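关于我们

打印本页 | 用电子邮件发送

Dulivell 做的是墙面上的小东西:开关面板、温控旋钮、门口的对讲底座,还有把这些东西固定在墙上、又尽量不让人看出是怎么固定的那一整套边框和底盒。如果您走进一个房间,第一眼没注意到我们的产品,第二眼伸手就摸到了,那我们的设计部会很高兴。销售部对此有不同看法,他们希望您第一眼就注意到。

公司起步的时候,我们接的是别人家的麻烦。那几年智能家居刚开始进样板间,每个系统自带一块面板,每块面板各有各的白:冷白、暖白、奶白、放了一年以后的白。业主花了大价钱装修,最后床头排着四块互不相认的塑料。我们当时替一位客户重新做了整面墙的边框,把它们收到同一条线上。客户满意,装修队不太满意,他们得重新开槽。后来我们学会了在开槽之前就出现。

这大概也是我们至今的工作方式。

我们做什么

目前在售的产品分两个系列。

Hurer 系列是按键面板。金属表面,按键没有图标,出厂时配一张可以撕掉的对照贴。有人问为什么不直接把灯泡的图案刻上去,我们的回答是:您家的灯您自己认得,客人乱按几下也出不了什么事。如果家里有老人,或者有一位坚持要图案的家人,可以选配刻字版,文字由您自己定。我们刻过“走廊”,刻过“全关”,也刻过“别按”。“别按”后面接的是什么,客户没说,我们也没问。

Fledura 系列是温控和环境控制。一个旋钮,一圈很暗的刻度,转起来有阻尼。为了这个阻尼,我们前后换了 11 种油脂,从“像拧瓶盖”一路调到“像拧一台好音响的音量”。有同事认为第三种油脂和最后选定的那种没有区别,这位同事后来调去了物流,据他本人说是自愿的。

两个系列共用同一种底盒和同一套边框,可以横排、竖排,也可以单独装一个孤零零的旋钮在墙中间。后一种做法我们不推荐,但图纸上是允许的。

边框有两种厚度。薄的那种需要墙面足够平整,请在下单之前用靠尺量一下,而不是在收到货以后。厚的那种宽容得多,我们自己的办公室装的就是厚的。

我们怎么做

面板在自己的车间里加工和组装,电路板委托给长期合作的工厂,软件由公司内部的一个小组维护。这个小组的座位离车间很远,中间隔着仓库和茶水间,两边对“这个问题是硬件的还是软件的”一直有不同意见。我们后来定了一条规矩:谁先说是对方的问题,谁去茶水间那边的会议室开会。会议变少了,问题倒是修得快了一些。

每一款按键在定型之前都要在测试架上按 4000 个来回,然后拆开看。看什么呢?看弹片,看边缘有没有磨亮,看按下去的声音有没有变得像圆珠笔。声音这一项没有仪器标准,靠的是几位同事在安静的房间里闭着眼睛听。这个流程写进了质量手册,审核的人读到那一页停了一会儿,然后翻了过去。

表面处理我们只做 5 种颜色。每年都有客户拿着色卡来问能不能做第六种,也有客户拿着一块瓷砖、一片窗帘布来问。可以打样,要收费,而且要等。多数人在看到等待时间之后会重新发现黑色的好处。

兼容性

市面上常见的几种总线协议,两个系列都能接;无线版本也有,但如果您的墙还没封,请拉线。我们卖无线版本,同时劝您拉线,这一点让代理商很苦恼。

旧房改造的客户问得最多的是底盒。国内老房子的底盒深浅不一,有的里面还有半把水泥。我们提供一个浅底盒转接件,名字叫 Vieira。当初起名的时候大家已经很累了,会上有人提出用编号,有人提出叫“转接件”,最后选了这个,听上去像一位话不多的足球后卫,干的活也差不多。

固件更新由您手动确认。我们不在半夜自动重启任何人的卧室灯。曾经有一个测试版本这样做过,发生在我们自己的宿舍里,凌晨三点,整层楼一起亮。那个版本没有发布。

浴室和潮湿空间

Fledura 旋钮有一个带密封圈的版本,可以装在浴室干区。请注意是干区。淋浴房里面不要装任何面板,我们的不要,别人家的也不要。每隔一段时间就会有设计师发来一张很漂亮的效果图,旋钮正对着花洒,问我们行不行。不行。

想在洗澡的时候控制暖风和灯光,可以把面板装在伸手出来能够到的位置,或者在进去之前按好。第二种办法不需要购买任何产品,我们还是写在了这里。

清洁方面,金属面板用拧干的软布擦就可以,不要用钢丝球,不要用洁厕剂。带刻字的面板顺着字的方向擦。指纹是会有的,深色更明显,我们在样册里用小字写过,这里用正常大小的字再写一遍。

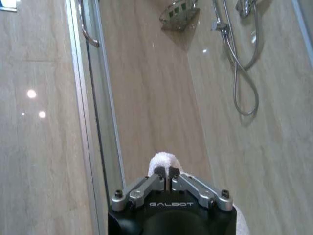
淋浴间,米色大理石纹墙板,白毛巾

展厅与参观

展厅就在公司一楼,面积不大,墙很多。两个系列的全部颜色都装在墙上,通了电,可以随便按。其中有一块面板控制的是展厅以外的灯,是哪一块,按过的人都知道,因为隔壁会有人喊。

参观请提前预约,周五下午不接待,那个时间我们在盘点样品,或者在找样品。孩子可以一起来。门口有一面旧测试墙,装的都是历年没有通过的版本,手感有的太硬,有的太软,有的按下去要想一想才弹回来。孩子们普遍认为那一面最好玩。

如果您不方便过来,我们可以寄样品盒。盒里有各色小样和一个真的旋钮,旋钮没有接任何东西,单纯给您转。样品盒收押金,寄回以后退还。押金没有人来退的那些盒子,我们猜旋钮还在某张办公桌上被转着。

经销与工程合作

工程项目 2000 套起可以定制边框尺寸和刻字字体。低于这个数也可以来谈,只是字体请从现有的里面选。现有字体共两种,一种比较严肃,另一种也比较严肃。

我们给安装队提供纸质的安装说明,图多字少,防水纸。做成防水纸是应安装队的要求,他们的原话是“上一版垫过盒饭”。安装说明的最后一页有一把印好的刻度尺,误差在说明书里标了,应急可以,验收不行。

售后由公司直接负责,不转给第三方。报修的时候请告诉我们面板背面的编号。编号在背面,所以需要把面板取下来,取面板的专用小片在原包装里,原包装多半已经扔了。这个环节我们知道设计得不好,从今年一月起出厂的产品,在底盒盖的侧边也印了一份编号,旧产品可以凭购买时的手机号查询。

边框和按键长期供应备件。停产的颜色会留一批库存,用完会在网站上通知。家里装修时多买两个边框放在抽屉里,也是一个办法,搬家的时候记得带上。

加入我们

目前在招结构工程师和技术支持。结构岗需要会画图,也需要愿意下车间;技术支持需要耐心,尤其是在对方坚持说“我什么都没动”的时候。简历请发到网站底部的招聘邮箱,附作品的话请用普通格式,我们有一台电脑打不开任何新东西,而它恰好归人事用。

打印本页 | 用电子邮件发送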